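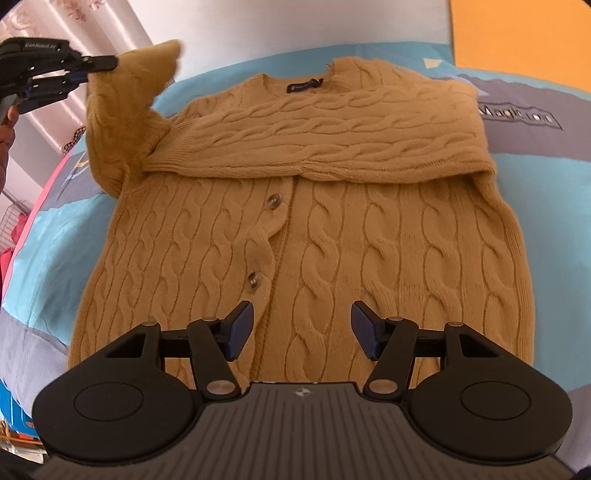
**How do I fold a heavy cardigan?** Larkis knits are thick, so please fold them on a bed or other wide, flat place. Put the front side up and bring one sleeve across the chest, like on the mustard cardigan, then bring the second.
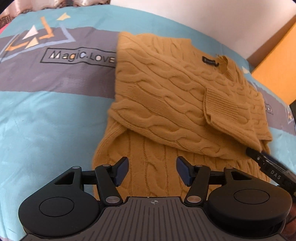
**Can I hang it?** Better not. The cables are heavy and the shoulders become long. 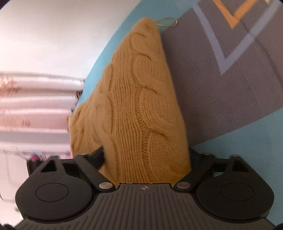 **How many fit in one Zoller box?** Five, if you don't press them.

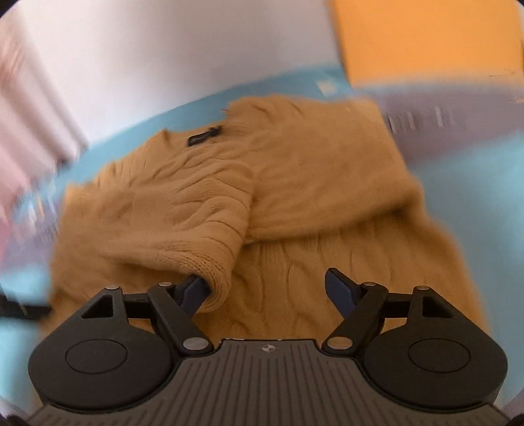

**Do I close the buttons?** As you like.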